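Seltska Two-Finger Gripper: eight weeks on a pair of arms

I wasn't expecting to get excited about a gripper. I've had the Grondex on my bench for ages and it does what it's told, so when Polyxeni Christodoulou offered me a matched pair of Seltskas to try I said yes mostly out of politeness. Well, they've stayed on both arms since September and I don't want to give them back!

The first thing you notice is how gently they close. The Grondex has two speeds as far as I'm concerned, too slow and snap, and anything soft got pinched or pushed away. With the Seltska you can set the closing force in 20 steps, and the low ones really are low (step three will hold a paper cup without denting it). I ran one of them through over 2,000 open-and-close cycles with no change in feel that I could find.

Setting up took me 60 minutes for the pair, most of it spent on cables. The lead is stiff and you need to leave a generous loop at the wrist or it tugs when the last joint turns. The Mellor controller found both grippers straight away, which made a lovely change. The Zakar one needed a firmware update first and then sulked until I restarted it.

Cloth is where I've had the most fun. My old routine was to pinch a corner, lift, lose it, start again – I'd got so used to it that I'd written the retry into the program.

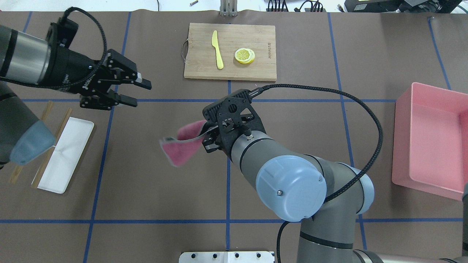 With these I took the retry out in the second week and haven't put it back. Thin cotton is the hardest, and it still slips now and then if the tips only catch a single layer, so come in a bit lower than you think you should.

Grumbles? The manual is 8 pages and half of that is safety notices. The fingertip screws are tiny, and I'd have liked a few spares in the box. Orvokki Aaltonen, who has tried the same model on a much bigger arm, found the fast setting noisy. I hardly use it, so I can't say it bothers me.

I'm trying the softer fingertips next, and I'll add a note on how they cope with wet towels.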